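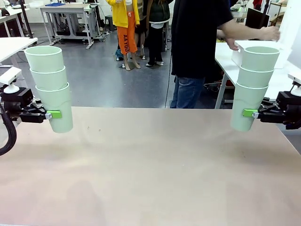 Serving ware was the largest equipment line in the March half of the grant, and most of it is now in use at the Plellcombe community kitchen. The kitchen opened its drinks table to the public this winter with a mix of donated mugs and paper cups, and the paper cups were costing more each month than we had planned for. We replaced them with reusable plastic ones in a single pale mint green, which nest inside one another and can be kept in short stacks of three at the serving table. Having one color and one shape has made a real difference to how the table is set up and cleared. The previous mix of mugs did not stack at all and took up two shelves.

This report covers spending and activity since our last update. It was written by Poppy Lockwood, with the sections on storage and washing supplied by Mackenzie Sutherland, who runs the kitchen at Plellcombe.

Summary of spending

The award for this stage was $2,000. Of that, $600 went on cups, plates and bowls, and the remainder was split between shelving, dishwasher racks, a replacement countertop for the prep area, and delivery. The countertop was the one item that went over its quoted price, and we met the difference from the hall's own maintenance fund. No money has been moved between budget lines without your agreement. Receipts are attached separately, in the same order as the lines in the original application.

Serving ware

We bought the cups in two orders. The first was a small trial order, which we used at Plellcombe only. Feedback from the people serving was good: the cups are light, they separate easily when dry, and children can manage them without help. We then placed the main order, and 80 of the new cups are now held at Plellcombe with the rest at Honside.

There have been two problems. The first is that cups put away damp tend to stick together, and pulling them apart at the start of a session slows things down. Mackenzie has asked the evening team to leave them upside down on the drying rack overnight and put them away the next morning. This works when there is a morning session the next day — when there isn't, the rack stays full and somebody has to come in and clear it.

The second is tall stacks. When the cups first arrived they were stacked as high as the shelf would allow, and a stack was knocked over more than once during busy sessions. The short stacks are steadier and easier to pass across the table. They do use more of the surface, so the milk and sugar have moved to a side shelf.

The plates and bowls are in use at both sites. One box of bowls arrived with chips along the rims and was sent back. The supplier has replaced it at no charge.

Washing and storage

The dishwasher racks we had were made for dinner plates and cups fell over in them. The new racks have taller dividers. A full load of cups can now go through in one cycle and come out the right way up, which was not the case before. Drying is still the slow part. Plastic holds water more than china does, and the dishwasher at Plellcombe is an older model without a drying stage.

Shelving at Plellcombe is finished. It is fixed to the wall behind the serving hatch, with cups at waist height, bowls below and plates at the bottom. The labels on the shelf edges have been redone twice, as the first set came off in the steam. At Honside the shelves have been delivered but not put up. The wall there is plasterboard over an old chimney opening and needs a timber support first. The landlord has agreed to this in writing and we expect to do the work ourselves.

Sessions and use

The drinks table ran at every open session in this period except one, when the water was off on the street. Our busiest session had 90 people through the door, and that was the first time we ran short of clean cups. A second wash was started halfway through and the gap was covered with the old mugs, which we have kept in a box for this purpose. We had meant to give the mugs away once the new cups arrived and have decided to hold on to them for now.

We are still buying a small number of paper cups for people who want to take a drink with them. This cost is outside the grant.

The Awan group, which uses the Plellcombe hall in the evenings, has asked to use the cups and plates at its own meals. We have said yes, on the understanding that everything is washed and back on the shelves before the next morning. So far the arrangement has gone well. A similar request has come from the Delus lunch club at Honside and will be looked at once the shelving there is in place.

Changes from the original plan

The application included lidded storage tubs for moving serving ware between the two sites. We have not bought these. With separate sets at each site there is much less to move, and what does get moved fits in the crates we already own. We would like to use that part of the budget for a freestanding drying rack at Plellcombe instead, and would be glad of your decision on this before we place an order.

Next steps

Fit the timber support and shelves at Honside.

Move the remaining bowls and plates out of the Honside office and into the kitchen.

Order the drying rack, if approved.

Write up the washing and putting-away instructions on one sheet for each site, including for groups borrowing the kitchen.

Our next report will cover the work at Honside and the final figures for the countertop. Questions about the spending should go to Poppy Lockwood, and anything about the kitchen itself to Mackenzie Sutherland, who is usually there until 2 p.m. on session days.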